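Grevis-Emballages : relevés de consignes de tri sur briques et cartons de boisson
Fiche du jeu de données, version 3
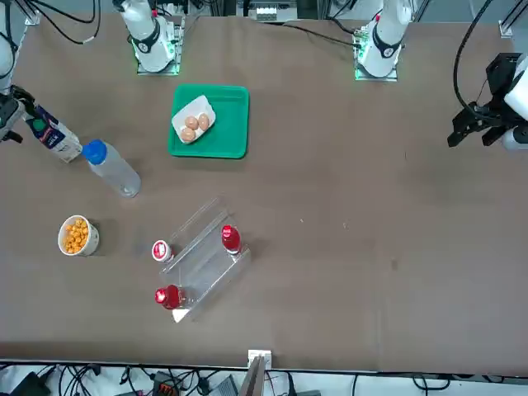 Rédaction et maintenance : l'équipe Luderico – dernière révision en février

À lire avant de télécharger

Ce dépôt contient des transcriptions de mentions imprimées sur des emballages de boisson : consigne de tri, volume annoncé, pays de conditionnement. Il ne contient aucune mesure de recyclage réel. On nous demande régulièrement d'en tirer un « taux de recyclabilité ». Nous ne voyons pas comment, et nous nous méfions des tableaux de bord qui prétendent y arriver à partir des mêmes colonnes.

Contenu

releves.csv : une ligne par emballage transcrit
communes.csv : les consignes locales de 44 communes, recopiées telles quelles
lexique.txt : les variantes de formulation, fautes comprises

Encodage UTF-8, séparateur point-virgule. La virgule revient trop souvent dans les libellés, et les guillemets de la version 2 étaient mal fermés.

Champs douteux

Le champ « bouchon » vaut oui, non ou vide. Vide signifie que la mention était absente ou illisible, et nous n'avons pas su séparer les deux cas après coup. Le champ « matiere » reprend ce que dit l'étiquette. Un emballage qui se déclare « végétal » est donc noté végétal, ce qui n'engage que son fabricant.

Les lignes marquées Vogler proviennent d'un ancien inventaire repris sans vérification. Sur 70 lignes relues, 7 portaient une consigne périmée. Un filtre sur la colonne « source » suffit à les écarter, et c'est ce que nous conseillons.

Ce que nous n'avons pas fait

Pas d'échantillonnage au sens statistique. Les emballages viennent de ce qui se trouvait en rayon et dans nos placards, avec un net penchant pour le lait et le jus d'orange. Les soupes sont presque absentes.

Pas de double saisie non plus, sauf pour communes.csv. L'outil Fatcombe devait s'en charger pour le reste ; ses corrections automatiques remplaçaient « bac jaune » par « bac » et nous l'avons débranché.

Licence et citation

Réutilisation libre avec mention de la source et du numéro de version. Merci de ne pas citer la version 1, dont les volumes mélangent litres et centilitres.

Erreurs

Ouvrir un ticket avec l'identifiant de la ligne et le texte exact de l'emballage. Les tickets du type « ça me paraît bizarre » sont fermés sans réponse – presque tout nous paraît bizarre dans ces libellés.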